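Two boards on the kitchen table, and how to keep them good
Kitchen notes, April

In my kitchen I have two cutting boards, one of wood and one white. For many years I had only one, and I cut everything on it, the onion and then the apple, and my wife said that the apple cake has a taste of goulash. She was right. Now I use two, and I want to write down how I work with them, in case it helps somebody who has a small kitchen as we have.

First, decide which board is for what and do not change it. With us the wooden one is for bread, fruit and vegetables. The white one is for raw meat and fish. When guests help with cooking I tell them this before they take the knife, otherwise it is too late.

Second, put out the tools before you start. I stand the spatula and the other long things in a cup, with the handles up. A cup that is too light will fall over when the tools lean to one side, so choose one with a wide bottom, or put a few dry beans inside. Small things can go in a second, smaller cup. I keep this one nearer to my hand, on a corner of the board I am not using yet.

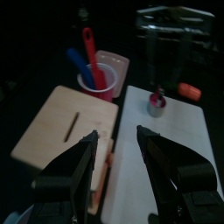 Wood and white side by side, tools standing up in the red cup.

Third, stop the board from moving. A smooth table is nice to wipe but a board slides on it. Take a thin kitchen cloth, make it wet, press out the water well and lay it flat under the board. Paper towel works also, but it tears when you pull the board away. I tried a rubber mat from Rivora and it was good on the table, only it kept a smell, and I gave it to my brother-in-law for his workshop.

Washing the wooden board:
Wash it by hand, quickly, with warm water and a little soap. Do not leave it lying in the sink. Wash both sides, even if you have used only one, because a board that is wet on one side only will bend. Dry it with a towel and stand it on its edge overnight. When the wood looks pale and feels rough, rub in food-safe mineral oil with a soft cloth, wait until morning and wipe away the rest.

Against the smell of onion I use coarse salt and half a lemon. Rub, leave it for some minutes, rinse.

Washing the white board:
If your board is plastic, look first at the bottom for the dishwasher sign. Without the sign I wash by hand. A brush is better than a sponge, it goes into the knife cuts. Beet and carrot leave color, and for this I make a paste from baking soda and water, spread it and go away for 33 minutes. (Why 33? My kitchen timer is old and it does not like to stop at 30.) After that brush again and rinse.

When the cuts are so deep that you feel them with a fingernail, it is time for a new board. I know it is hard to throw away a thing that still works, but dirt stays in there and no brush will bring it out.

A board with a handle slot has one more advantage – you can hang it. I like the slot in the middle of the short side, so the board hangs straight.

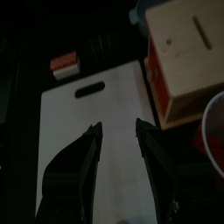 Svatopluk Krajčí: I would add one thing to the hanging. Put the hook far enough from the stove, mine was too close and the board got a curve from the heat. Also a wide hook is better than a nail, the slot is long and on a nail the board turns every time somebody closes the door.

Thank you, I did not think about the door. I have now moved my hook to the other side of the window, and I put a second one next to it for the cloth.

Juraj Skála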